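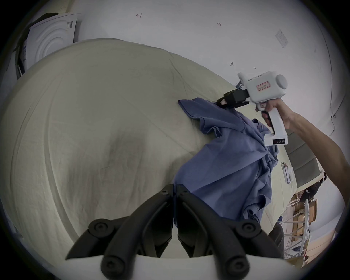

Judex 旧衣修补与交换项目：年中进展汇报

最后更新：2025年12月20日

Hukance 基金的各位好！

上次写汇报还是刚拿到钱的时候，那会儿我满脑子都是计划，手里一件衣服都还没补过。现在总算有东西可以讲了，有好有坏，我就按想到的顺序写，正式表格另外发。

先说数字吧，我知道你们要看。到目前为止我们收进来576件旧衣服，参加的家庭有42户，大部分住在 Usitz 老城那几条街，走路就能过来。活动办了五场，原计划是再多一场的，结果碰上供暖检修，场地冷得坐不住人，我只好往后推了。推掉的这场会补上，预算不用动。

收进来的衣服里，棉T恤和家居服最多，这个我完全没料到！申请书里我写的是“以外套和牛仔裤为主”，当时是凭感觉写的，现在看真是写得太有把握了。外套大家舍不得拿出来，牛仔裤破了照样穿，反倒是领口松了、下摆卷边的T恤，一袋一袋地往这儿送。所以我们把教学内容也改了，拉链那一课挪到后面，前面先教怎么对付针织面料：用圆头针，线别拉太紧，下摆要用有弹性的针法，不然一穿就崩线。我自己第一次示范就崩了（大家笑得很开心，我也跟着笑，然后拆了重来）。

缝纫机的事也要交代一下。买了两台，都是从 Barbier 那家二手店挑的，其中一台压脚老是抬不起来，送回去修了一趟，店里没收钱。省下的那笔我拿去买了针、弹力线和热熔衬条，发票都贴好了。衬条用得特别快，主要是拿来固定下摆，初学的人手抖，先粘住再缝会从容很多。

交换这一块进展慢一些。大家很愿意送衣服来，拿衣服走就犹豫，总觉得“不好意思”。我试过发积分卡，送一件盖一个章，结果有人把章盖满了也不来换，说留着做纪念……后来干脆取消积分，改成挂好尺码牌随便挑，情况好了不少。童装走得最快，成人上衣走得最慢，尤其是颜色差不多的素色衣服，挂在一起很难让人多看一眼。我正在考虑按“已修补”和“未修补”分开挂，修过的在牌子上写清楚补了哪里、用的什么线。

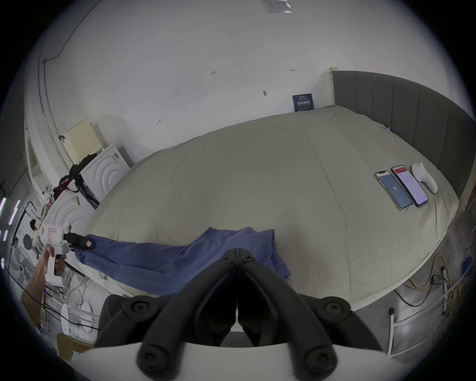

Adhiambo Kaijage 看完初稿给我回了一段话：牌子上写补了哪里当然好，不过最好再写一句怎么洗。我上回拿走一件补过袖口的，按老习惯高温洗，补的那圈缩了，衣服本身倒没事。要是早知道线和布缩水不一样，我肯定用冷水。另外，能不能把洗护单独开一课？我身边好几个朋友的衣服根本没穿坏，全是洗坏的。

她讲得很对，我已经把洗护加进下一阶段的课表了，连名字都想好了，就叫“洗之前先看一眼”。内容打算放这几样：

洗标上的符号怎么认，标剪掉了又怎么办；
针织衣服为什么尽量平摊着晾；
晾之前把下摆和袖口理直，能省掉好多熨烫的功夫；
起球了用什么剃，什么时候别剃。

晾晒这件事我还专门回家试了一下。同样的T恤，一件直接挂衣架，一件摊平了，把边捋顺再晾，后面那件干了之后我就没拿熨斗。样本太小，不敢写进成果里，写在这儿给你们当闲话听。
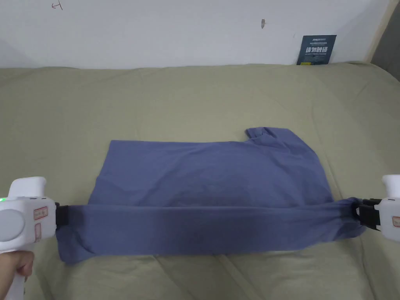
再就是记录的问题。前两场我用本子记，字迹乱，有几页我自己都认不出来，“袖”和“补”写得一模一样。现在改用表格，每件衣服一行，写来源、面料、毛病、怎么修的、最后去了哪里。填起来是麻烦，可月底对账舒服多了。早先那几页我重新誊了一遍，实在看不清的标了“不详”，没有硬猜，所以表里面料那一栏会有一些空缺，请别奇怪。

遇到的困难主要是存放。地方就那么大，衣服一多就得摞起来，找一件要翻半天，翻完还得重新叠。我问过隔壁能不能借个柜子，对方答应给一个，但要等他们搬完。在那之前我先少收一点，冬天的厚衣服占地方，暂时请大家放在家里，约好时间再带来。

接下来的安排：二月把推迟的那场补上，洗护课也放在那个月试讲，先讲一次看反应，反应好再排成固定的。第二笔款如果能按原来的时间到，我想添一张大一点的裁剪桌，现在大家轮流用一张窄的，铺开一件大人的上衣就满了，旁边的人只能举着剪刀等。桌子的报价我放在附件里，有贵有便宜，我自己倾向便宜那张，结实就行，不好看也没关系。

有什么要补的材料直接写信给我，我一般晚上回。祝你们年底一切顺利！

分享 5 次 · 评论 2 条

相关内容
Judex 项目启动说明
Usitz 老城旧衣收集点开放时间
针织面料修补入门：圆头针与弹力线
Hukance 基金小额资助常见问题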